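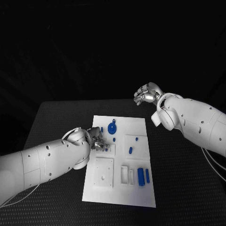
Home | Papers | Methods | Data
Shares 21 | Comments 50

4.2 Hand comparison on the task board

We ran the Hellia and Bamska hands on the same pair of arms, using the same controller and the same patient board. Each hand made 70 attempts at the peg and socket tasks. The Hellia hand closes faster, a fact its manual mentions often, but it tended to nudge short pegs before gripping them. The Bamska hand was slower and missed less.

Figure 3. Two-arm setup with the task board. The left hand is lowered onto the board; the right is held in the air. Blue parts, white plates and sockets.

Most failures in both sets came from finger placement - the arms reached the right spot and the fingers then disagreed about it. Lowering the controller gain helped the Hellia hand with thick cylinders and did nothing for thin rods. We repeated the rod trials in July with the Borkowska controller and got the same result, only later in the day.

Previous section | Next section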